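Section 4. Setting up your renewal calendar and license register

By Etelka Kocsis
Last updated January 18, 2023

If you've come straight from Section 3, you already have Brenulik installed and your firm profile filled in. Good! Now we get to the part I like best, where you stop keeping trademark renewals in your head (or on a sticky note, I've been there) and put them somewhere that will nag you properly.

I'm going to use my own setup as the model. I look after the marks and licenses for Lunau, a small kitchenware maker with 35 registered marks, and we license a handful of those to Sturkside, who sell under our name in a few countries. Your portfolio will look different, but the steps are the same.

Before you start

Get these together first. Hopping in and out of the form is annoying because it doesn't save drafts until you reach the second screen.

- Registration certificates, or at least the registration numbers and dates
- The full legal name of each owner, spelled the way the trademark office has it
- Signed copies of every license agreement that's still running
- The email address of whoever pays the renewal fees

Note: If a mark was assigned to you from another company, have the recorded assignment handy too. Brenulik will ask for the recordation date and you can't skip it.

4.1 Adding a mark

1. Open the Register tab and click New Record.
2. Choose Trademark from the list. (Patents and designs have their own forms and those are covered in Section 5.)
3. Type in the registration number with no spaces or slashes.
4. Enter the filing date and the registration date. These are two different things, and mixing them up is the mistake I see most often. Some countries count the renewal term from filing and others from registration, so the form needs both.
5. Pick the country. The term fills itself in.
6. Check the due date against your certificate. If it's off by even a day, stop and go back to step 4.
7. Click Save.

Caution: Don't overwrite the due date by hand to make it match. The override sticks forever, even after you renew, and the next deadline will be worked out from the wrong starting point. I did this once with a mark I really cared about and only caught it while I was looking for something else.

If you have a lot of marks, there's a spreadsheet import under Tools. It takes up to 400 rows at a time and it's picky about dates, so try it with a few rows first and look them over before you send in the rest. I typed mine in one by one, partly out of stubbornness, and found two certificates with the old company name still on them. So it wasn't wasted time.
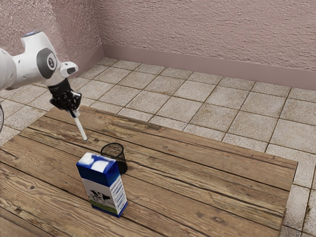
Once your marks are in, have a look at the Owner column and sort by it. You want every version of your company name to be identical. If you see "Lunau Inc" on one line and "Lunau, Inc." on the next, the system treats those as two owners and splits your reminders between them. You can merge them by ticking both and choosing Combine Owners.

4.2 Setting reminders

1. Go to Settings, then Reminders.
2. Set the first reminder for 6 months ahead of the due date. That's how early many offices will take the renewal anyway.
3. Add a second one closer in. I use a month, and if your approvals are slow you may want longer.
4. Add at least two people under Recipients.
5. Click Send Test and wait for both people to confirm they got it.

Note: Please do step 5 – I know it's boring. Test messages from a new sender love to land in the junk folder, and so will the real ones.

There's a Grace Period box on the same screen. Leave it ticked, but don't plan around it. Late renewals usually come with a surcharge, and some countries are a lot less forgiving than others.

4.3 Recording a license

1. Open the mark you're licensing and click Add License.
2. Choose Exclusive, Sole or Non-exclusive. Go by what the agreement says, and if it doesn't say, ask your attorney before you pick one.
3. Enter the licensee. For mine that's Sturkside.
4. Fill in the territory country by country. "Worldwide" is allowed, but the reports get messy.
5. Enter the royalty rate and any yearly minimum. Ours is $2000, paid every September, so I set a payment reminder here as well.
6. Attach the signed agreement as a PDF.
7. Enter the end date and tick Notice Required if the license rolls over by itself.

Caution: Step 7 matters more than it looks. If the agreement renews automatically unless someone gives notice, the date you need to watch is the notice date, and that one can fall months before the end date. Brenulik works it out for you, but only if the box is ticked.

For sublicenses, open the main license and use Add Under This. We have one with Qudah, who make packaging for Sturkside, and it sits neatly below the parent record. When the main license ends, the sublicense gets flagged too. It doesn't get closed, though, so you'll need to check what your agreement says about that and close it yourself.

4.4 If something looks wrong

The due date is blank: you've left out the country, or the filing date is later than the registration date.

A license shows in red: the mark under it is past due or has been marked as lapsed. Open the mark first and fix that.

Reminders come twice: the same person is listed as a recipient and as the record owner. Take them off one.

The attachment won't open: scan it again at a lower resolution and re-upload it. Large color scans are usually to blame.

When your register looks right, export a copy from Tools, then Backup, and keep it outside the program. Section 5 picks up with patents and annuity fees.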